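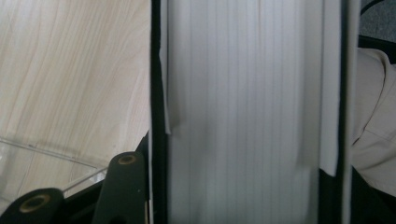
How to request association records

Any member of the Clellar Homeowners Association may inspect or copy its records. The steps apply to budgets, contracts, meeting minutes and board votes. Personnel files and legal advice are not open to members.

Step 1. Identify the record. Give the title and the period it covers. "Board minutes, November" is enough. "Everything on the pool" will be sent back for more detail.

Step 2. Complete Form 18. Paper copies are at the front desk. Sign the form and enter your lot number - requests without one are not logged.

Step 3. Submit the form to Jocelyn Gagnon, records clerk, Room 102. Keep the stamped copy. The date on the stamp starts the response period.

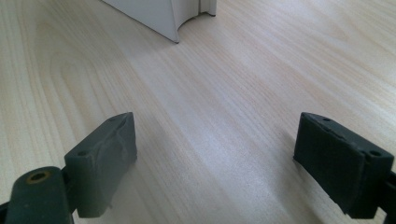 Step 4. Wait for the reply. The office has 22 business days to supply the record, deny the request in writing, or ask for more time. An extension may be used once per request.

Step 5. Inspect or collect. Viewing is free and by appointment. Copies are charged per page, payable on pickup.

If the request is denied, write to the board secretary, Kwame Bonsu, and attach the denial letter. Appeals go on the agenda of the next regular meeting. Members may speak for three minutes before the vote.

Forms dated before January 31, 2024 use the old fee table and are no longer accepted.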